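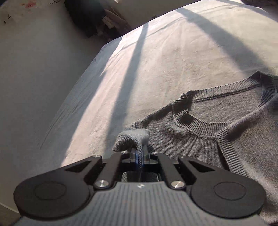
Vol. 4, No. 3 | Page 3

Sostari puts hand-held gripper kit on sale

By Skye Mackay

Sostari has begun selling a hand-held gripper kit for firms that want to record household jobs, such as folding knitwear, and use the recordings to train robots.

The Flastavo kit costs £943 and comes with a spare pair of fingertips. A set of 4 is priced at £3,164.

Fergus Guthrie, who runs sales at Sostari, said orders placed by Tuesday would go out in September. "Jumpers are what customers ask about most," he said. "The fingertips have to pinch one layer of cloth and keep hold of it."

Lennox, a laundry services firm, has ordered a set. Repairs will be handled by Fluvden.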